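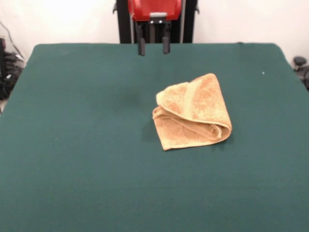 In defence of the scratchy old towel

I have a bone to pick with fluffy towels. I know this puts me in a small club. Say it out loud at a barbecue and people look at you as if you've come out against puppies, but I've had a whole winter to stew on it and I'm not backing down.

It started in April, when I finally chucked out the bath towels we'd been given as a housewarming present (they'd gone the colour of weak tea) and went shopping for grown-up ones. I ended up with a set from Fistier, in a shade the label called Oat. They were gorgeous. Thick as a doona, soft as anything, and so heavy that one of them pulled the rail off the bathroom wall on the second day. I should have taken the hint.

The trouble with a very plush towel is that it doesn't want to dry you. You get out of the shower, you wrap yourself up, it's lovely and warm, and then you notice the water is just being moved about. I was going to work with damp shoulders. My partner reckoned I was doing it wrong, which led to a fairly tense conversation about whether there is a technique.

There's a reason for it, and it's fabric softener, or whatever they finish them with in the factory. It coats the loops so they feel silky in the shop, and coated loops don't drink. You're meant to wash new towels a couple of times before you use them. I did that. Then I did it with vinegar. Then I did it hot with bicarb, and the laundry smelled like a primary school volcano, and they were still hopeless.

And they never dried themselves, either! We hang our washing outside like everybody else in the street, and in July a Fistier would go out on Thursday morning and come in on Saturday with a cold wet band right along the hem. If you've ever pressed your face into that band at six in the morning you'll know why I'm writing this.

What thin towels get right

The towels I grew up with were nothing like that. Mum bought them from Rivadeneira, a manchester shop two doors down from the bakery, and she bought them in the sort of mustard and brown that only made sense next to our bathroom tiles. They were thin. You could see daylight through the middle of the older ones. They dried on the line in an hour and came in stiff enough to stand up in the corner, and when you rubbed yourself down with one you came out pink and properly dry. It was like being sanded. I loved it, though I'm fairly sure I complained about it every day until I moved out.

I still have two of them. One is for the dog and the other is, officially, also for the dog, but I've been sneaking it into the bathroom since June.

I've tried to be fair about this. I went looking for something in between, and the whole business has gone mad. Everything is sold by weight now, in grams per square metre, as though you were buying carpet. Gukirari makes one at 500 that the website describes as "restorative", and it costs $137. For a single bath sheet! I could have a decent lunch and a haircut and still have change for the bus home. Sanus has gone the other way with a waffle thing for people who like camping. It dries well enough, I'll give it that, but it's about as cosy as a tea towel.

Nobody seems to want to sell you the plain one in the middle, so you have to hunt for it. I found mine in a hotel supply place out past the tip, in a bin near the counter, $17 each and no name on them at all. Terry loops on both sides, a flat hem, no satin stripe across the end (what is the satin stripe for? it dries nothing). They don't look like much on the shelf and my sister has already called them "gym towels", which I think she meant as an insult.

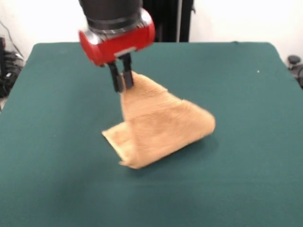
A word about hand towels

Hand towels get the worst of all this. A bath towel only has to face one person a day, maybe two. The hand towel beside the basin gets every wet paw in the house, plus toothpaste, plus whatever the kids have been digging in, and it's usually the fluffiest thing in the room because it came free with the set. By dinner time it's sodden. I've been to houses with beautiful taps and beautiful soap where I've ended up wiping my hands on my jeans.

So buy cheap hand towels and buy a lot of them. Change them daily. Pick a colour you don't mind seeing faded, tan or grey or that old mustard if you can find it, and leave the softener on the supermarket shelf. Shake them hard before you peg them out and they won't go quite so much like cardboard.

As for the Fistiers, I've kept one for the couch, where it makes a very nice small blanket. The others are in the linen cupboard for visitors. Mum's coming to stay next week and I've already put the gym towels out on her bed, because she'd only ask what was wrong with the other ones.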